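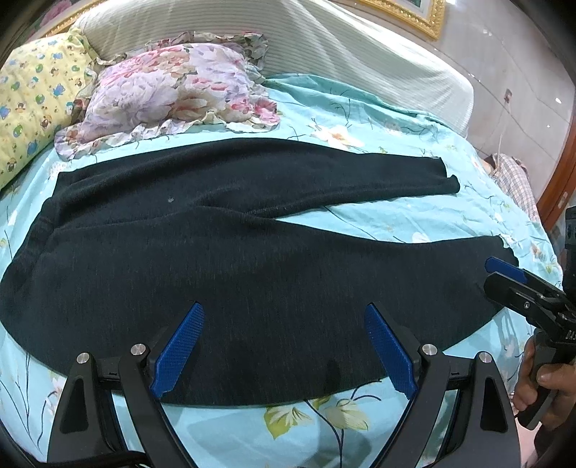 Household task session with two hand-held grippers: a pair of knit trousers laid out on a bed.

Call for Participants: Home Demonstration Project, Student Robotics Program

Brarnbridge Technical College invites applications from students and local residents who wish to take part in the Home Demonstration Project, a student-led project of the Robot Learning course. Participants will carry out ordinary household tasks in their own homes using a pair of hand-held grippers. The recordings will be used by the project's student teams to train and test robot arms in the college's Trostard Laboratory.

The project is now entering its second year. Recordings from the first year were limited to kitchen tasks, and the student teams found that a model trained on dishes and cutlery was of little use when it was given cloth. This year's work is therefore given over to laundry and bedding, with an emphasis on folding clothes on soft surfaces such as beds and sofas.

What participants will do

Each participant will complete 6 recording sessions over the course of one semester. A session lasts 66 minutes, including set-up and one short break. During a session, the participant holds one gripper in each hand and uses them in place of the fingers to pick up, spread, fold and stack garments. Typical items are trousers, T-shirts, towels, pillowcases and children's clothing. A task list is provided before each session, together with a short written guide on how to begin and end a recording.

Participants are asked to use their own clothing and their own bedding. Patterned sheets, worn garments and furniture of any kind are welcome. Rooms do not need to be cleared or rearranged for the recordings, although the participant should be able to stand and move safely beside the working surface. Adequate room lighting is required, and sessions may be held at any time of day at which this can be provided.

A garment that is dropped or folded badly should be picked up and the task continued. Such attempts are kept and labeled by the student teams, and participants will not be marked down for them. Speed is not assessed.

Who may apply

Applications are open to:
Students enrolled in any program at the college, full-time or part-time
Adult residents of Brarnbridge and the neighboring town of Jansen
College staff, with the agreement of their supervisor

Applicants must be 18 years of age or older, must have regular access to a private home or a dormitory room with a bed, and must be able to hold a light tool in each hand for short periods. No experience with robots, programming or recording equipment is expected. Left-handed applicants are particularly encouraged to apply, as are applicants who live in small or shared rooms.

Persons who share a home with others must obtain the written agreement of all adult members of the household before the first session. Participants should arrange sessions at times when no children are in the room.

Training

All participants attend one training session in the Trostard Laboratory before equipment is issued. The session covers safe handling of the grippers, fitting the wrist straps, checking a recording and basic folding tasks on a practice bed. It is led by members of the student teams under the supervision of Mihret Dinsa, Laboratory Instructor. Participants who would like further practice may attend the open laboratory hours, which are held throughout the semester from 2 p.m.

Students enrolled in Robot Learning may count participation toward the practical component of the course, provided that they also submit a short written report. Students who choose course credit are not eligible for the payment described below.

Payment and equipment

Participants who complete all sessions will receive a single payment of $272. Those who withdraw early will be paid for each session completed, at an equal share of the full amount. Payment is made at the end of the semester, after the equipment has been returned.

Each participant is loaned one Brostevine kit, containing two grippers, wrist straps, a charger and a carrying case. The kit remains the property of the college. Ordinary wear to the finger pads is expected and replacement pads are supplied without charge. Loss or serious damage should be reported to the laboratory as soon as possible – participants will not be charged for accidental damage that occurs during a session.

Privacy and use of recordings

Recordings show the working surface and may also show parts of the surrounding room. Participants should put away letters, bank papers, medication and family photographs before beginning. Every recording is reviewed by a member of the project staff before it is released to the student teams, and any participant may ask for a recording to be deleted up to the end of the semester. No reason need be given.

Recordings are used for teaching and for student research. Still pictures are placed in public notices, reports or presentations only with the participant's separate written permission. Refusing this permission has no effect on selection or payment.

How to apply

Application forms are available from the front desk of the Trostard Laboratory and from the department office. Applicants should state the kind of home in which they would record, the times of day at which they are usually available, and whether they are applying for payment or for course credit. A résumé is not required. Completed forms must be received by the end of August.

Selected applicants will be invited to a short meeting with the project staff, at which the consent form will be explained and signed. Applicants who are not selected will be placed on a waiting list unless they ask otherwise.

Questions about the project or about eligibility should be addressed to Hagos Abera, Project Coordinator, at the department office. Questions about the equipment, including requests to try the grippers before applying, should be addressed to Mihret Dinsa at the Trostard Laboratory.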